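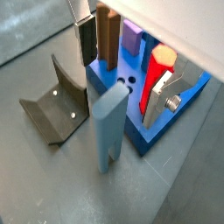
Day four of the walking trip was the day given over to field fortifications, and it was the one I had signed up for. The rest of the group had come mainly for the battlefield and the museum at Collado. I wanted to look at concrete.

The line we followed runs along the ridge above Plodow, a village with one paved street and a bus shelter. It was laid out between the wars as a delaying position, meant to hold an attacker on the slope long enough for the reserve to come up by rail. Eight of the original positions can still be reached on foot. The others were broken up for road fill or are under the reservoir.

Our guide was Kamol Siriwan, a retired surveyor who has been mapping the ridge for his own interest for many years. He does not tell stories. He gives you a bearing, a distance and a wall thickness, and waits while you write it down. I found this restful after three days of audio guides.

The first thing he had us do was stand at the front of position 2 and look for the next one along. I could not find it. It is 300 meters to the north, in open pasture, and its roof stands well clear of the grass. The builders cut it into the back of a fold in the ground so that it faces sideways along the slope, and from the front there is only a bank. The firing slit looks across the approach to position 2. Position 2 in turn covers the next one south. Each garrison was therefore defending its neighbors, and depended on them for its own front.

This arrangement is in every textbook, and I had read about it many times. I had not understood how uncomfortable it would be to occupy. From inside position 2 you can't see the ground directly ahead of you at all. There is a blank wall, very thick, and a view to the side. The crew would have heard an attack coming at them and had no means of looking at it except a small periscope tube in the roof. Kamol said the tube was often blocked with leaves even in peacetime, according to the maintenance book.

The maintenance book deserves a post of its own. A copy is kept in the reading room at Nakura, and I spent an afternoon with it before the trip. It covers one full year of upkeep and is mostly about drainage. The floors were poured with a fall toward a sump in the rear corner, and in at least one case the fall went the wrong way. The entry for May notes that the sump was dry and the ammunition recess was not. A later hand has added the depth of the water. Kamol showed us the recess. There is still a tide line on the back wall, though I would not swear it dates from then.

Construction quality varies a good deal along the ridge. The northern positions were poured in one go, and the concrete is dense, with small, even stone. Farther south you can see horizontal joints where the pour stopped overnight and started again, and water has been getting into those joints ever since. Position 7 has lost a corner this way. The board marks from the forms are very clear on the inner walls, and in the entry passage somebody had used a planed board among the rough ones, leaving a single smooth strip from floor to ceiling.

Sebastian Cozma, who shared my room and had brought a tape measure, got into a long discussion with Kamol over the height of the firing slits. The drawings at Nakura give one figure and the tape gave another, lower by the width of a hand. Kamol's view is that the floors were raised later to deal with the water. Sebastian thought the drawings were for a standard type and were never adjusted to the site. I lean toward the raised floor. There is a step down in the doorway of position 5 that makes no sense otherwise, and I hit my head there twice.

We ate lunch on the roof of position 6 and walked back by the old supply track, which is steeper than the map suggests. The track was built for mules and narrow carts. The retaining wall on the downhill side is dry stone and in better shape than most of the concrete.

Practical notes for anyone going. The number 39 bus from Collado stops at the shelter in Plodow and does not run in the evening, so check the return time before you start up. Bring a flashlight, and boots you don't mind soaking. Positions 3 and 4 are on private grazing land, and you need to ask at the farm. The guidebook published by Zineo has positions 6 and 7 swapped on its sketch map, but the text is correct.

Day five was the rail yard, where it rained.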